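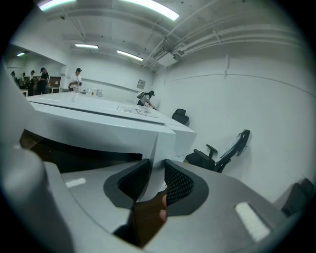
Narnetti Local News Collection

Version 7

Contents

The collection holds 900 articles from two regional weeklies, the Plorkine Courier and the Clulau Advertiser. Each article is stored as one plain text file, with a matching row in articles.csv. Adverts, puzzles and readers' letters were left out. Court reports are included, but the names of defendants and witnesses have been replaced with initials.

Columns in articles.csv

id - matches the file name
paper - plorkine or clulau
section - news, council, courts, sport, obituaries
byline - yes or no; reporters' names are not given
corrected - yes if the paper later printed a correction

Corrections

203 articles are marked as corrected. The text of the correction is in the corrections folder under the same id. The article itself is left as first printed, mistakes included.
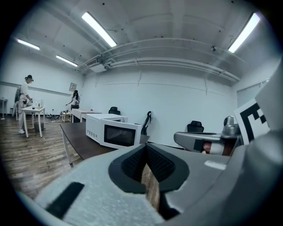
Where a paper ran a second correction to the same story, both are in one file with a blank line between them. Page numbers in the Clulau corrections refer to the print edition.

Checking

A sample of 100 articles was read against the printed pages. Most faults were in hyphenated words at line ends and in sports tables, which lose their columns. Treat the tables as unreliable.

Use

Free for teaching and research. Please credit the Benavides Press Archive and give the version number. Articles may not be republished in full - ask the paper concerned.

Known problems

Some Plorkine obituaries are filed under news. To be fixed in the next version, due in March.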